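Notes from the second floor

Robots in the supply room, month one

Hi all, it's my turn for the newsletter again, and since half of you keep stopping me in the hallway to ask how the arm is doing, I figured I'd write it up once and get my lunch breaks back.

So the arm does tables now. Staplers, snack packets, folders, whatever we leave lying out for the supply run. When Trisdale set it up we had a list of 9 chores we hated, and tidying was number one for pretty much everyone at Kasside (me included, loudly). It's slow! I can clear a table in the time it takes to think about one packet. But I'm also the one who used to stay until six on Thursdays doing it, and I haven't done that since the new setup went live.

What did change is how we leave things. Siebe Verbeke in receiving has started putting the snacks in the teal basket before the run, with the staplers off to the side and the papers upright in the wire rack, and the rest of us have picked it up from him. Foil is still the hard part because it's so shiny. 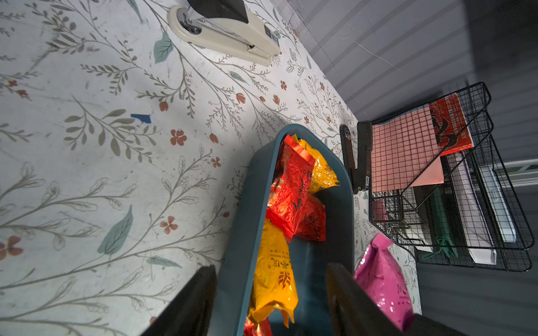 What it means for our hours

I know some of you are nervous, and I was too. Management put it in writing that nobody's shift gets cut this year. The 4 of us on supplies are moving to mornings on the order desk, and there's paid training for it in April. I've done the first session already and it was fine, a bit heavy on spreadsheets, good coffee.

If you want to try running the arm yourself, come by after lunch and I'll show you the stop button first. Please bring your questions about the schedule to me before the next floor meeting, and please, please take your own mugs back to the kitchen.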